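Setting Up Height-Adjustable Benches for Shared Workrooms

1/7/21

Bernell has been fitting out shared workrooms for small firms and colleges since long before sit-stand furniture became common. Its senior installer, who asked to be quoted by role only, spent an afternoon going through the questions that customers send in most often. The conversation covered bench height, floor leveling, surface finish and the paperwork that goes with a handover.

The first question was height. Customers usually ask for a single figure that will suit everyone, and the installer does not supply one. "I ask what the bench is for," he said. "Fine work wants the surface a little above the elbow. Anything where you press down wants it lower. If the room does both, you either buy two benches or you buy one that moves." The range he specifies for a moving bench starts at 610 millimeters, low enough for a seated user with a short chair. Few rooms need the whole range, but the lower end is the part that cannot be added later. A fixed bench can be raised on blocks. Cutting one down means new legs.

Leveling took up more of the discussion than height. In the installer's experience, a bench that rocks is reported as a faulty bench, and the cause is the floor in most cases. "Screed floors in older buildings drop toward the drain. You will not see it. Put a long level on it in both directions before the furniture arrives, and write down what you find." He sets the bench at the highest point of the floor first and brings the other feet down to meet it. The feet on the Cordeiro frame have enough thread for ordinary floors. Where the drop is greater he fits a steel packing plate under the foot, fixed to the floor with adhesive, and does not run the foot out to the end of its thread.

He was asked whether leveling should be repeated. "Once after loading, then again after a month. The frame settles and so does the packing. After that I would leave it alone unless somebody moves it." The May job at the Memadness workshops, where 49 benches went in across two floors, was checked on that schedule. A few on the upper floor needed a quarter turn on one foot. The rest were left as they were.

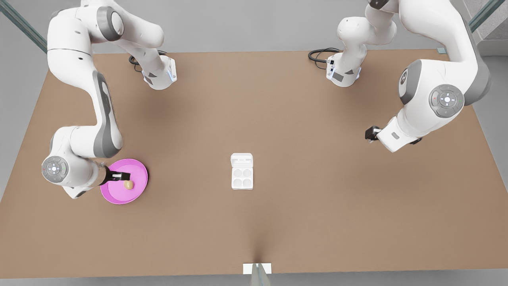 On surface finish, his preference is for matte. A gloss top throws the ceiling lights back at the user and shows every scratch, and the complaints begin within weeks. Matte tops hide light wear but hold grease, so the cleaning instructions have to be specific. "Damp cloth, mild soap, dry it off. No abrasive pads. The pads polish the finish, and then you have a shiny patch where people work and a dull one where they don't." Mid-tones are easier to live with than very dark or very light tops. Dust shows on the first and ink on the second.

Edges are a separate matter. The front edge takes most of the damage and should be rounded or fitted with a replaceable strip. The installer keeps spare strips on the van and leaves two with each customer. He would like to see the strip listed as a consumable in maintenance budgets, and so far has persuaded very few customers to do it.

Load ratings are a frequent source of confusion. The plate on a typical moving frame gives 100 kilograms, evenly distributed. "Evenly distributed is the phrase people skip," he said. "A vise on one corner is a point load. It may be well under the number and still twist the frame." Heavy items go over a leg — never at the middle of the span — and anything that vibrates goes on a fixed bench. Lifting columns wear on one side when they are run under an uneven load, and a worn column is replaced as a pair with its opposite number.

Power is best brought up from the floor through a flexible chain, with slack measured at full height. He still finds benches wired at the lowest position, where the first lift pulls the plug out or, in a worse case, the conductor out of the plug. Extension leads should not be used as a permanent supply. Each outlet strip is fixed to the frame and labeled with its circuit.

The handover file comes last. Bernell supplies a floor plan with bench numbers, the leveling record, the load plate data and a parts list. The current parts list runs to 192 lines, most of them fasteners. The installer regards the leveling record as the most useful page. "When there is a fault call, I look at that first. If a foot has moved, I know where to start. If the page is missing, I have to measure the whole room again, and the customer pays for the time."

Asked what he would change about the way benches are ordered, he mentioned site visits. Most orders are still placed from a drawing, and drawings leave out radiators, pipe boxing and door swings. His current form asks for the clear width at floor level and again at bench height, with the two figures entered separately.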